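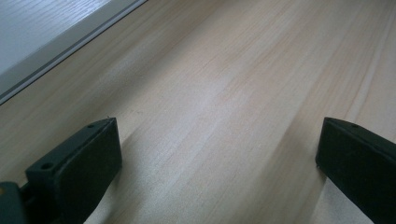
Seit October wohne ich in der neuen Wohnung und jetzt endlich schreibe ich etwas über die Holzfläche in der Küche. Sie ist hell, fast cremefarben, mit langen feinen Linien. Ich habe mich sofort in sie verliebt.

Žydrūnas hat mir gesagt, ich soll sie ölen. Duván sagt, auf keinen Fall ölen, nur mit feuchtem Tuch wischen. Beide haben selber eine Küche mit Holz und beide sind sehr sicher.

Ich habe dann bei Ollska angerufen, dort habe ich die Platte gekauft. Die Dame war freundlich und hat gefragt, welche Nummer auf der Rechnung steht. 569. Sie hat gesucht und dann gesagt: ist schon ab Werk behandelt, die ersten acht Wochen bitte nichts machen.

Also mache ich nichts. Das ist für mich schwieriger, als man denkt. Ich wische jeden Abend in Richtung der Maserung und trockne gleich nach.

Was mich noch stört, ist der graue Streifen zwischen dem Holz und der weißen Platte. Er ist schön gerade, aber Krümel bleiben dort gerne liegen. Ich nehme jetzt eine alte Zahnbürste - geht gut, dauert aber.

Frage an alle, die länger Holz in der Küche haben: Was macht ihr mit Flecken von Roter Bete? Ich koche mindestens zweimal im Monat Suppe davon und habe ein bisschen Angst.

Urmas schreibt mir gerade, er nimmt Zitrone und Salz und wartet drei Minuten. Hat das jemand auf hellem Holz probiert? Auf seinem dunklen sieht man ja sowieso nichts.

Bis ich es weiß, schneide ich die Rüben im Spülbecken. Sieht komisch aus, ich weiß.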